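## Small hinges, heavy use

A play kitchen is a cabinet carcass at reduced scale, and it fails in the same places. The doors go first. A child of three opens a cupboard by hanging from the handle, and the load passes straight into two hinges and the screws that hold them.

Hazel Benavides repairs play furniture for nurseries in and near Nitorton. Her ledger lists 218 kitchens, and door hinges head the column of faults. Loose handles come second, then swollen bottom panels where a mop has been run along the base once a day for years.

Her method is plain. The door comes off, the old holes are drilled out and plugged with glued dowel, and new pilot holes are made after the glue has cured overnight. Longer screws are a poor substitute — they tend to break through the face of a thin panel. Each door is then opened and shut 1,004 times on the bench, a figure inherited from a mechanical counter that never reset below four.

Handles matter more than buyers expect. A long bar spreads the pull across two fixings set well apart, whereas a single knob works loose on its one screw. Benavides checks both ends of a bar with a hand driver and leaves the power tool in its case.

Storage gets less attention. Plates kept flat in a pile are lifted out all together and dropped. Stood on edge in an open cubby, they come out singly, and they go back without an adult. Pans do best left on the hob, where play usually starts. Utensils belong on the back panel, low enough for the shortest child in the room.

Printed details cost little and wear well. A dishwasher front needs no moving parts to be used as one, and a shopping list on a cupboard door gets consulted by children who cannot yet read it.
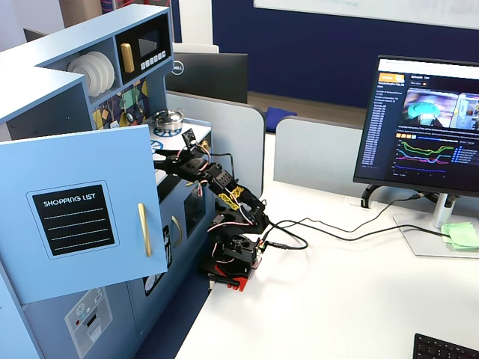 Onni Pitkänen disagrees about the doors, and would take them off altogether for the under-threes, leaving open shelves until the group moves up. Benavides has fitted out 9 rooms that way. In most of them the doors were back on by June, at the children's request.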